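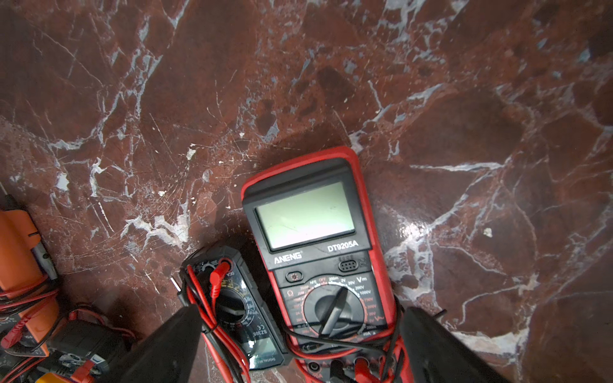
Gemma Russo reckons the repair night has saved her more money this winter than switching power companies did, and she wants it kept right where it is, in the old Harkier hall, with the bad heating and all.

I'd heard much the same from half of Olthorpe before I finally went along myself, carrying a toaster with a lever that wouldn't stay down and a bedside lamp I've been meaning to deal with since before my youngest started school. The reason for all the talk is that the hall's lease is up, and the council has to decide whether the Fustbridge Repair Night gets another year in it at the current rent or has to find somewhere else by December.

The sum in question is 2,000 dollars, which covers the whole year. The other option on paper is the back half of the library, which is warmer and has a proper ramp, but it closes at eight, and the repair night tends to be just getting going by then (I got there at seven and there were already people lined up past the coat hooks, so I ate three of somebody's lemon squares while I waited, sorry).

Concetta Ferri started the thing with a borrowed urn and a couple of card tables. She told me the first night drew five people, and two of them thought it was bingo. The night I went, the sign-in sheet had 39 names on it. There were kettles, a sewing machine in a beautiful old case, hair dryers, a kid's ride-on truck, and a man with a clock radio he would not let out of his hands the whole time anyone was looking at it.

My toaster went to Nuno Azevedo, who had the bottom off it before I'd finished explaining. Crumbs, mostly. I was pretty embarrassed! He said he'd seen worse that same evening and showed me how to pull the tray out properly, and there was a bent bit on the catch that he straightened with pliers. The lamp needed a new switch, four dollars, and he made me do the screws up myself while he watched. I've lived in this town for years and I think that was the first time I've wired anything.

Not everybody is in love with the hall. Morena Cattaneo uses a walker and says the side door is a pain at the best of times and hopeless once there's ice on the step. She'd take the library tomorrow, early closing or no early closing. "I'd sooner be home by eight anyway," she said, and a couple of people at her table nodded. She's put that in writing to the council, and Concetta says she agrees with her about the step and has asked for a quote on a rail.

There's also a bit of a money question. The repair night doesn't charge, but there's a jar, and the jar plus a bake table at the fall fair brought in enough last year to pay for parts, tea and the insurance, with nothing much left over. So if the rent goes up, that's that, unless someone chips in. Ottavio Valentini from Ferraro Hardware on the main street has offered parts at cost for another year, whichever building they end up in. He was at the hall too, fixing his own vacuum cleaner, and getting a fair amount of teasing for it.

I asked at the council office when we'd hear. The lease is on the agenda for the next regular meeting, seven o'clock, upstairs, and anyone can speak as long as they put their name down at the front desk before it starts. Letters are fine too if you can't make it, and you can drop those through the slot after hours.

Meanwhile the next repair night is going ahead at the hall as usual, doors at six thirty. Bring the cord or charger for whatever you're bringing, and if it's a microwave, leave it home, they don't do those. Lemon squares are apparently Concetta's sister's, and there will be more.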